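보낸 사람: Ona Vasiliauskas
받는 사람: 욕실 정리 메일링 리스트
날짜: 2026년 3월 3일
제목: Re: 작은 욕실 수건걸이 위치와 세면대 위 물건

Dewanti Menon 님이 쓰신 글:
> 안녕하세요. 가입하고 처음 글을 씁니다.
> 6월에 이사할 집의 욕실이 작습니다. 세면대 옆 벽에 수건걸이를 하나 달 자리가
> 있고, 세면대 위에는 선반이 없습니다. 하부장은 있는데 문을 여닫을 공간이
> 빠듯합니다.
> 질문은 세 가지입니다.
> 1. 수건걸이를 세면대에 붙여 다는 게 나은지, 떨어뜨려 다는 게 나은지
> 2. 칫솔, 치약, 컵을 세면대 위에 두고도 지저분하지 않게 쓰는 방법이 있는지
> 3. 수건은 몇 장이나 두고 쓰시는지
> 예전 글을 찾아봤는데 큰 욕실 이야기가 많아서 따로 여쭙니다.
> 세면대 상판은 아직 고르는 중입니다. 무늬 있는 것과 단색 중에 고민입니다.

Dewanti 님, 반갑습니다. 질문하신 순서대로 씁니다. 상판 이야기는 뒤에 따로 적었습니다.

1. 수건걸이 위치

저는 가까이 다는 쪽입니다. 세수하고 눈을 반쯤 감은 채로 손을 뻗었을 때 닿는 자리가 기준입니다. 전에 살던 집에서는 문 뒤에 수건걸이가 있었는데, 세면대에서 두 걸음이었습니다. 그 두 걸음 사이에 바닥이 늘 젖었고, 결국 수건을 세면대 가장자리에 걸쳐 두고 쓰게 되었습니다. 걸쳐 둔 수건은 하루에 한 번은 바닥에 떨어졌습니다.

지금 기준으로 삼는 배치는 세면대 옆 뒷벽에 가로봉 하나를 두는 것입니다. 네모난 받침 두 개로 고정하는 어두운 색 봉이고, 벽은 밝은 회색입니다. 수건은 봉의 오른쪽 절반에만 겁니다. 왼쪽 절반을 비워 두면 얼굴 수건이나 손걸레를 잠깐 걸 수 있습니다. 봉 전체에 수건을 꽉 채워 거는 분들이 많은데, 그러면 두 번째 천이 갈 곳이 없어서 다시 세면대 위로 올라옵니다.

봉의 높이는 수건을 반으로 접어 걸었을 때 아래 끝이 상판에 닿지 않는 정도를 봅니다. 상판 바로 위로 늘어지면 물이 튈 때마다 끝부분만 젖습니다. 세면대 옆으로 조금 비켜서 달면 이 문제는 거의 없습니다. 구멍을 뚫기 전에 마스킹테이프로 봉 길이만큼 벽에 표시를 하고, 실제로 쓸 수건을 대 보시기 바랍니다. 수건마다 길이가 꽤 다릅니다.

벽에 이음선이 있는 경우에는 받침 나사가 그 선에 걸리지 않는지 먼저 보셔야 합니다. 벽 패널이 만나는 자리에 나사를 박으면 패널 가장자리가 깨질 수 있습니다. 저는 이 확인을 건너뛰었다가 업체를 두 번 불렀습니다. 첫 방문에서 뚫은 구멍은 메우고 그 위에 받침을 덮었습니다.
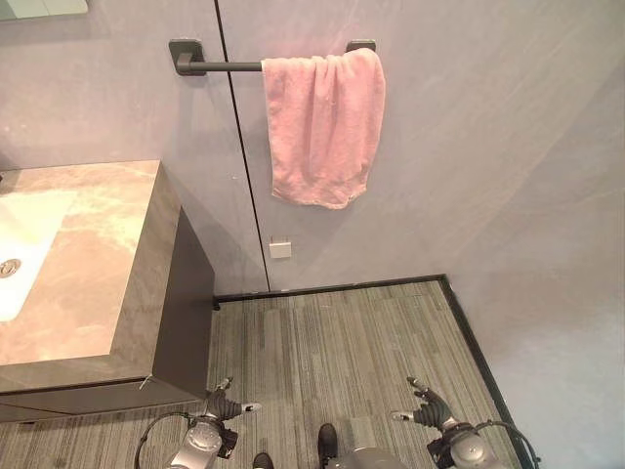 Azlan Ismail 님은 지난번 답글에서 가로봉보다 고리를 권했습니다. 고리는 자리를 덜 차지하고 아이들도 쓰기 쉬우며, 작은 욕실에서 봉에 수건을 예쁘게 접어 거는 사람은 며칠 못 간다는 의견이었습니다. 또 봉은 양쪽 받침의 수평을 맞춰야 하지만 고리는 구멍 하나면 끝난다고 했습니다.

고리가 달기 쉽다는 점은 동의합니다. 다만 고리에 건 수건은 가운데가 겹쳐서 늦게 마릅니다. 환기창이 없는 욕실이면 이 차이가 큽니다. 저는 같은 수건 두 장을 같은 시간에 써서 하나는 고리에, 하나는 봉에 걸어 본 적이 있습니다. 아침에 쓰고 저녁에 만져 보니 봉에 건 것은 말라 있었고 고리에 건 것은 접힌 안쪽이 축축했습니다. 겨울이었고 욕실 문은 열어 두었습니다. 한 번 해 본 것이라 대단한 근거는 아닙니다.

접는 모양은 신경 쓰지 않으셔도 됩니다. 주름이 지고 아래쪽이 삐뚤어도 두 겹으로 펼쳐져 있으면 마르는 데는 문제가 없습니다. 손님이 오는 날만 반듯하게 당겨 놓습니다.

봉을 살 때 볼 것은 받침의 나사 구조입니다. 저는 Bredska 봉을 쓰다가 받침 옆의 작은 고정나사가 풀려서 봉이 돌았습니다. 수건을 당길 때마다 같이 돌아서 한 달에 한 번은 육각렌치로 조였습니다. 지금 쓰는 Cuvon 것은 나사가 아래에서 들어갑니다. 아직 풀린 적은 없습니다. Bredska가 전부 그렇다는 뜻은 아니고, 제가 산 것이 그랬습니다. 육각렌치는 버리지 말고 하부장 안쪽에 테이프로 붙여 두세요. 필요할 때 찾으면 없습니다.

2. 세면대 위에 두는 것

이 부분은 이 리스트에서 여러 번 나왔던 이야기라 짧게 쓰려고 했는데, Dewanti 님처럼 선반이 없는 경우는 조금 다릅니다. 선반이 없으면 상판에 뭔가는 올라갈 수밖에 없습니다. 그래서 저는 상판을 세 구역으로 나눕니다. 수전 옆, 왼쪽이나 오른쪽 끝, 그리고 앞쪽 가장자리입니다.

수전 옆은 물이 가장 많이 튀는 자리이고 손이 가장 안 가는 자리입니다. 매일 쓰는 것을 여기 두면 손이 수전을 넘어가야 합니다. 여기는 거의 움직이지 않는 물건 하나만 둡니다. 방향제나 작은 장식 같은 것입니다. 두 개를 두면 그 사이를 닦기가 귀찮아지고 물때가 생깁니다.

끝쪽은 매일 쓰는 것의 자리입니다. 오른손잡이면 오른쪽이 편할 것 같지만, 저는 컵을 왼손으로 잡고 칫솔을 오른손으로 잡기 때문에 왼쪽이 편합니다. 가족마다 다르니 일주일쯤 써 보고 정하면 됩니다.

앞쪽 가장자리는 비워 두는 구역입니다. 치약이든 빗이든 여기 놓인 것은 누가 쓰고 제자리에 안 둔 것입니다. 저는 저녁에 양치하고 나서 앞쪽만 봅니다. 앞쪽에 있는 것만 치우면 그날 정리는 끝입니다. 전체를 정리하려고 하면 귀찮아서 안 하게 되는데, 한 줄만 보는 것은 오래 할 수 있었습니다.

컵 하나에 칫솔과 치약을 같이 꽂을지에 대해서는 작년에 Tharushi Mondal 님과 길게 주고받았습니다. Tharushi 님은 같이 꽂는 쪽이고, 저는 따로 두는 쪽이었습니다. 지금은 저도 식구 수에 따라 다르다고 생각합니다. 칫솔이 한두 개면 같이 꽂아도 됩니다. 네 개가 넘으면 치약을 꺼낼 때 칫솔이 같이 딸려 나옵니다. 세 개일 때가 애매합니다.

칫솔꽂이를 따로 살 필요는 없다고 봅니다. 저는 Plamby 칫솔꽂이를 샀다가 구멍이 좁아서 손잡이가 굵은 칫솔이 안 들어갔습니다. 청소하기도 어려웠습니다. 안쪽 바닥에 물이 고이는데 솔이 닿지 않습니다. 지금 그 칫솔꽂이에는 연필이 들어 있습니다.

하부장에는 여분만 넣습니다. 새 치약, 새 칫솔, 비누, 세면대용 솔입니다. 문을 여닫을 공간이 빠듯하다고 하셨으니 매일 쓰는 것을 하부장에 넣는 방법은 권하지 않습니다. 처음 며칠은 넣다가 곧 상판에 올려 두게 됩니다. 문 앞에 서서 문을 열어야 하는데 뒤로 물러설 곳이 없으면 더 그렇습니다. 이사 갈 집의 하부장이 여닫이라면 여분을 바구니 하나에 담아 앞쪽에 두세요. 안쪽까지 손을 넣지 않고 바구니째 꺼낼 수 있습니다.

예전 글 중에 참고하실 만한 것은 리스트 보관함의 944번과 2656번입니다. 944번은 하부장 안쪽 배관을 피해서 바구니 놓는 이야기이고, 2656번은 상판 물때 이야기입니다. 944번 글에 붙은 치수는 글쓴이 집의 하부장 기준이라 그대로 사시면 안 맞을 수 있습니다. 배관 위치부터 재세요. 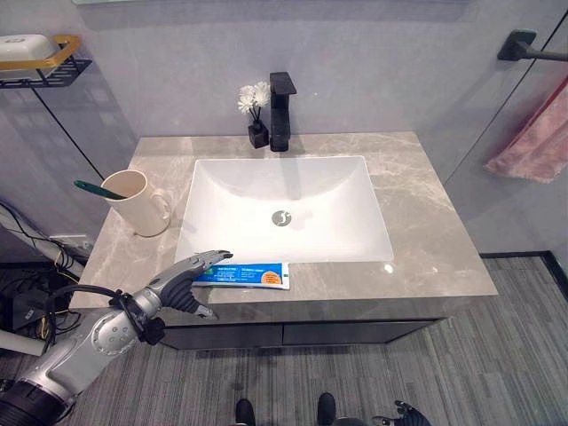
컵은 무겁고 입구가 넓은 것이 낫습니다. 가벼운 플라스틱 컵은 긴 칫솔을 기울여 꽂으면 그쪽으로 넘어갑니다. 저는 손잡이가 달린 머그를 권합니다. 크림색 머그에 청록색 손잡이 칫솔 하나를 비스듬히 꽂고 상판 왼쪽에, 세면볼에서 떨어뜨려 놓으면 그것으로 충분합니다. 머그는 설거지할 때 같이 씻을 수 있고, 깨지면 부엌에서 다른 것을 가져오면 됩니다. 바닥에 유약이 없는 머그는 젖은 상판에 동그란 자국을 남기므로 바닥을 한번 만져 보고 고르세요. 이미 자국이 남았다면 베이킹소다를 젖은 천에 묻혀서 살살 닦으면 대개 옅어집니다. 대리석은 식초나 구연산을 쓰지 마세요. 광이 죽습니다.

수전 옆에 두는 것은 아까 하나만 두라고 썼는데, 높이도 보셔야 합니다. 키가 큰 것을 손잡이 바로 옆에 두면 물을 틀 때 손등으로 칩니다. 레버가 위로 올라가는 수전인지 옆으로 도는 수전인지에 따라 필요한 공간이 다릅니다. 리드 스틱 방향제는 병이 넘어지면 오일이 흐르고, 이 오일은 물로만은 잘 안 닦입니다. 주방세제를 조금 써야 합니다. 꽃 장식이 달린 것은 보기에는 좋지만 꽃잎에 먼지가 앉습니다. 마른 붓으로 가끔 털어 줍니다.

치약은 뚜껑 쪽을 아래로 세우는 것과 눕히는 것이 있는데, 눕혀 둘 거라면 방향을 정해 두는 것이 좋습니다. 저희 집은 뚜껑이 왼쪽입니다. 별것 아니지만 뚜껑이 덜 닫혔을 때 바로 보입니다.

3. 수건 수

저희는 두 사람이고 얼굴 수건 6장, 목욕 수건 네 장입니다. 이보다 많으면 아래쪽 수건은 계속 안 쓰게 됩니다. 꺼낼 때 위에서 꺼내고 넣을 때도 위에 넣기 때문입니다. 새로 세탁한 것을 아래에 넣으면 된다고들 하시는데, 저는 그렇게 못 했습니다.

걸어 두는 수건은 한 장입니다. 이틀에 한 번 바꾸고, 여름에는 매일 바꿉니다. 손님용은 따로 두지 않습니다. 손님이 오면 새로 빤 것을 겁니다.

색은 취향이지만, 회색 벽에 회색 수건을 걸면 욕실이 많이 어두워집니다. 저는 분홍이나 연어색 계열을 권합니다. 밝은 회색 벽에서 잘 보이고, 흰색보다 화장품 얼룩이 덜 눈에 띕니다. 다만 처음 두세 번은 따로 빠세요. Lockwood 분홍 수건을 흰 속옷과 같이 돌렸다가 속옷 색이 변한 적이 있습니다. 두께는 너무 두껍지 않은 것이 좋습니다. 도톰하면 닦을 때는 좋은데 접어 걸었을 때 안쪽이 늦게 마릅니다.

4. 상판

무늬 있는 것과 단색 중에서는 무늬 있는 쪽이 관리가 편합니다. 베이지나 연한 갈색 결이 있는 대리석 무늬는 물방울 자국과 머리카락이 덜 보입니다. 단색 진한 회색은 치약 튄 것이 그대로 보입니다. 대신 무늬가 있으면 덜 보이는 만큼 닦는 것을 잊습니다. 손바닥으로 쓸어 보면 압니다.

하부장은 어두운 색이어도 괜찮습니다. 무광 진회색은 손자국이 거의 안 남습니다. 먼지는 보입니다. 밝은 상판에 어두운 하부장을 맞추면 상판 앞쪽에 뭔가 놓여 있을 때 눈에 잘 띄는데, 저는 이것이 장점이라고 생각합니다.

비용은 집마다 달라서 참고만 하시기 바랍니다. 저희는 수건걸이 봉과 받침, 설치까지 해서 238유로 정도 들었습니다. 두 번째 방문비가 들어간 금액입니다. 벽 이음선을 먼저 확인했으면 더 적게 들었을 겁니다.

바닥 이야기는 안 물으셨지만 하나만 덧붙입니다. 줄무늬 바닥재를 고르실 거면 줄이 문에서 안쪽으로 가는지 옆으로 가는지 시공 전에 정해서 말씀하세요. 저희는 말을 안 했더니 업체가 남는 조각이 적은 방향으로 깔았습니다. 쓰는 데는 지장이 없습니다.

Bence Sipos 님께도 따로 부탁드립니다. 예전에 벽 패널용 앵커 종류를 정리해서 올리셨는데 보관함에서 못 찾겠습니다. 갖고 계시면 이 글에 이어서 다시 올려 주세요. Dewanti 님께 필요할 것 같습니다.

Dewanti 님은 봉을 달 벽의 폭과 하부장 문이 열리는 방향을 알려 주시면 더 구체적으로 답할 수 있습니다. 벽 폭은 모서리에서 상판 끝까지가 아니라 모서리에서 거울 끝까지도 같이 재 주세요. 봉이 거울 아래로 들어가면 물 튀는 것이 달라집니다.

Ona

--
답장은 리스트 주소로 보내 주세요. 개인 메일로 온 질문은 다른 분들이 볼 수 없습니다.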